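Search this site Go

Station checklist, pick-and-place collection, Hutavmont cell
By the Grumik bench group — Wednesday

1. Stop button: tested, OK.
2. Gripper cable: must clear the tabletop edge through full travel. OK.
3. Front bracket: screws tight.
4. Purple container: on its start mark before each episode. 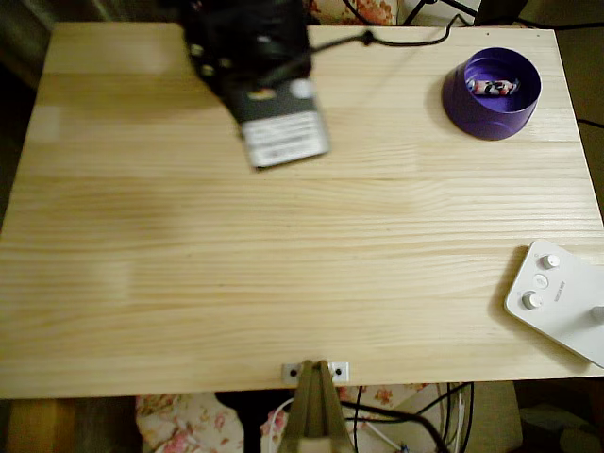 Arrieta asked whether episodes with a late stop should be deleted. They stay in the set, tagged, and do not count toward the 2,000 target.

5. Episodes rejected to date: 93. Recheck joint limits before the next block.

Contact Grumik | Back to top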